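Drink Station Set - cost and equipment notes

Read this before you put in a purchase request for a second station. The set covers a two-armed robot working with a cup and beverage dispensers on a white table. Gulo is the working name for the station, Lorkeck for the recording software. The release holds 2,106 episodes, of which 1,238 are cleared for training. 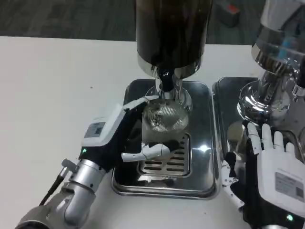

Fuentealba asked whether one dispenser per station would be enough to start with. Yes, if the budget is tight, but the second unit costs less than the floor time lost when the only one is out for cleaning.

Dispensers and trays

Order each dispenser with its own drip tray. Sharing a tray saves little and makes the table layout harder to repeat. Measure the tabletop first - two trays next to each other take up more of it than the catalog drawings suggest. 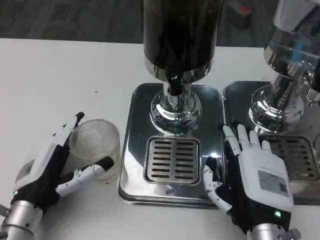
Cup upright beside the center tray, both hands at the table.

Hands are the largest line in the budget. Plan for 2 complete pairs per station, one fitted and one on the shelf. Gloves go under consumables and should be reordered when the box is down to 8.

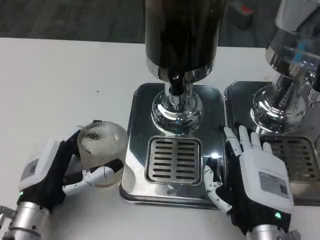

Weldale, 31/01/2025

Prices in costs.csv are list prices without tax or freight. Freight on the arms is quoted separately and has to be approved before the order goes in.

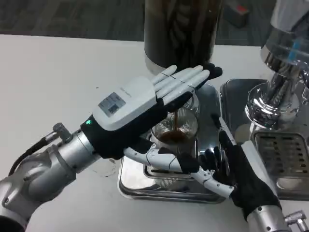 Cups are cheap and easy to leave out of a request. Buy one model in bulk and stay with it, as a change of cup means new grasp settings. We budget for clear glass with vertical ridges, and the dark coffee shows well through the wall when the level has to be labeled. Coffee itself is charged to the site, not to the project.

Open items: spare cables, table replacement, service contract for the arms.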